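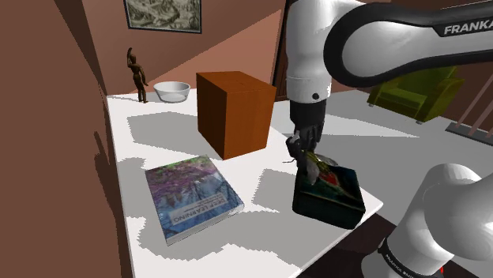
*Figure 1. The table set in the Plorkeo simulator, with the arm over the dark box.*

## 4. Recording demonstrations in simulation

This section explains how to record demonstrations with the simulated arm and how to prepare them for training. It is assumed that you have finished section 3 and that the Plorkeo simulator starts without errors. If you work with the real arm, please read section 6 first. The safety rules there are different.

A demonstration is one complete attempt at one task, driven by a person from the start position to the end position. The learning system sees only what you record. If you hesitate over the object for a long time, the trained policy will also hesitate.

### 4.1 Load the table set

1. Open the Nulico launcher and choose **Scenes > Table set**.
2. Wait until the shadows are drawn. On slower graphics cards they have hard, stepped borders. It is normal and you do not need to correct it.
3. Check that all five objects are on the table: the mannequin, the white bowl, the orange box, the book and the dark box with the printed top.
4. Look at the book. In the standard camera view, the words "DEEP LEARNING" on the cover are upside down. If you can read them the right way up, you have loaded the mirrored view, and the recordings will not match the other ones in your dataset.
5. Press **Lock scene**. The furniture and the walls can no longer be moved by mistake.

> **Note:** Keep the picture on the wall and the armchair in the scene, also if your task does not use them. The policy must learn to ignore the background, and it can do this only when there is a background.

### 4.2 Prepare the session

1. Connect the hand controller and wait for the green sign in the status bar.
2. Select the task from the list. For the first session we recommend *Reach dark box*, which has no lifting.
3. Enter a session name. Use small letters and no spaces.
4. Set **Random seed** to 3681. All the reference recordings from Lirneck were made with this seed, so you can compare your results with them.
5. Set **Maximum steps** to 525. An attempt that is longer will be stopped and marked as *timeout*.
6. Move the arm to the start position with **Home**.

> **Caution:** Do not change the seed in the middle of a session. The program does not warn you, and the file will contain two different layouts under one name.

### 4.3 Record one demonstration

1. Press **Record**. A short sound tells you that the recording is running.
2. Bring the hand over the table from the side of the arm base. Stay higher than the orange box until you have passed it. It is the tallest object and the one which is hit most often.
3. Turn the wrist until the fingers point down.
4. Go down slowly above the dark box. Reduce the speed with the left trigger when the fingers come near to the top surface.
5. Hold the position for 2 seconds.
6. Press **Stop**, and then choose **Keep** or **Discard**.

The dark box stands turned at an angle and close to the right corner of the table. If you push it, it can fall over the front edge. In this case choose **Discard**, press **Reset objects** and start again from step 1.

Small corrections are welcome — a policy trained only on perfect paths does not know what to do after a small mistake. But please do not make mistakes on purpose in this section. How to record recoveries is described in 4.6.

### 4.4 Vary the objects

After every group of recordings, open **Randomize** and apply the following settings:

- **Position:** on, for the book, the bowl and the dark box.
- **Rotation:** on, for the book and the dark box only.
- **Light direction:** on. The shadows will fall on other parts of the table.
- **Wall color:** off, until your first policy has been trained.

Keep the mannequin at its place at the far end of the table. Its raised arm gets caught easily in the collision check, and the randomizer then needs many tries to find a valid layout.

### 4.5 Check and export

1. Open **Sessions** and play each recording at double speed.
2. Remove the recordings where the hand goes through an object. This can happen when the physics step is set too large.
3. Write one sentence for each task in the **Instruction** field, for example "move the hand above the dark box". Use the same words for the same task.
4. Select **Export** and choose the Cuypers format.
5. Leave the limit at 2000 recordings per file. Bigger files can be written, but the training program loads them very slowly.

> **Note:** The export does not delete the original session. Delete it by hand only after the training program has opened the exported file.

If the export ends with the message *missing frames*, go back to **Sessions**, sort by length, and look at the shortest recordings first. Usually **Stop** was pressed before the hand had moved. Discard these recordings and export again.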